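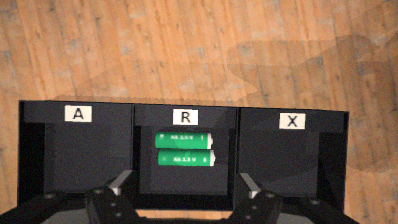 Battery sorting task: notes from the first teleoperation round

Filed under: Simulation / Teleop / Data Collection

The Maihi sorting task is now open to all operators on the Hoketora simulator. It replaces the peg task as the default exercise for new accounts. The setup is a black bin with three compartments labeled A, R and X, and AA cells to be moved between them. Each episode starts with a text instruction naming the source and target letters. An episode counts as complete when every cell named in the instruction is at rest in the target compartment and the fingers are clear of the bin walls.

The first round closed in October with 2,446 saved episodes. Woo-jin Do and Fatemeh Shahbazi recorded most of them by remote control from the Tusthorpe office. The remainder came from the hand-guided arm, with joint angles replayed in simulation.

Two cells lying side by side is the hard case. The open fingers are wide compared with a single cell, and a careless descent will push one cell against the other and roll both toward the divider. Operators handled this in different ways. Woo-jin closes to a narrow gap before descending and takes the nearer cell first. Fatemeh comes in over the ends, nudges one cell away from its neighbor, backs off and regrasps. Both styles are acceptable and both are kept in the set. Please do not mix them inside one episode. Gyu-bin Sun's trial policy, trained on a mixed batch, tended to stall above the pair and drift between the two approaches.

Recording rules for the second round:

Hold the start pose for 8 frames before the first motion. Episodes without the hold are rejected on upload.

Keep the wrist view on the target compartment during descent. The label should stay readable until the grasp begins.

Use the slow speed setting below the rim. Full speed is fine for transfers.

If a cell is dropped into the wrong compartment, recover it and carry on. Tag the episode "recovery." We have 67 of these so far and need more.

If a cell leaves the bin, stop and discard.

Do not pause to think in the middle of a grasp. Long pauses are trimmed by script, and the trim leaves a jump in the gripper command. Plan before the start hold.

Scene variation is applied at load time. Floor texture, shadow direction, bin angle and image noise are drawn from fixed ranges, and cell position is drawn separately. Operators have asked for a way to skip dark draws. There will not be one. Si-eun Seol has raised the lower limit on ambient light slightly, and episodes recorded under the old limit remain valid.

Known issues. The hand controller still reports a small nonzero grip value at rest. Recalibrate at login and again after any reconnect. Contact between the fingertips and the compartment floor can register twice in the force log; Bok-nam Song has a fix in the Trallar branch, due with the next build. Until then, ignore the second spike when reviewing.

The target for round two is 400 recovery episodes in total, with up to three cells per instruction. Sign up for slots on the operator sheet. Morning slots have the lowest network delay.

Shares: 8 | Comments: 3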